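Search this site Search Go

Gindumstead's long table is back, and it would like you to use a coaster

By Natsumi Tsuchiya
10 Nov 2024

The big reading table has returned to Gindumstead Library after an absence long enough for several regulars to form strong feelings about the replacement, a pair of folding things on loan from the sports hall. One of them leaned. People doing the crossword learned to hold their pens.

The original went off to the Hrytsenko workshop in Lumport with 47 years of elbows on it, along with a ring from every mug the town has owned and the word WETONIA carved at one end in capitals. Wetonia, for younger readers, was a band. They played the Gindumstead fete twice and were asked back once.

The workshop quoted for a light sand and a fresh finish, then had a proper look and telephoned to ask whether the library was sitting down. Two of the joints had given up, and a previous repair had been carried out with what the invoice calls "a hymn book, folded". The extra work was paid for by the Friends of the library, who raised the money through a plant sale and a quiz whose final round is still being disputed in the letters page.

It came home on Thursday in the back of a van, upside down under blankets, and then spent most of an hour in the lobby while it was discussed whether the doors had always been that narrow. They had. The legs came off, the table went through, the legs went back on, and a small crowd that had come in for the large-print thrillers gave it a round of applause.

Opinion on the carving was divided right up to the last minute. The workshop offered to leave it, and a petition to that effect reached eight signatures, at least two of them in the same handwriting. The library went for a clean top.

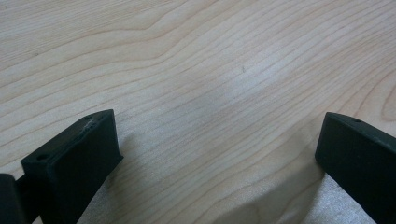 The new finish is the part everyone wants to talk about. Old hands remember a surface you could lose a pencil in, and there was some worry that it would come back dark and shiny like the table in a solicitor's waiting room. Anyone who feared the worst can relax: the wood is pale and smooth, with the grain showing and only a slight gloss to it. Mrs Pell from the local history group ran a hand along it and said it was very nice but she would need time.

A notice now asks readers to keep hot drinks on the 100 cork coasters provided – a generous supply for a table that seats 12, though the library knows its public. The folding tables have gone back to the sports hall. The one that leans is available for hire from January.

Contact us | Copyright Gindumstead News | Back to top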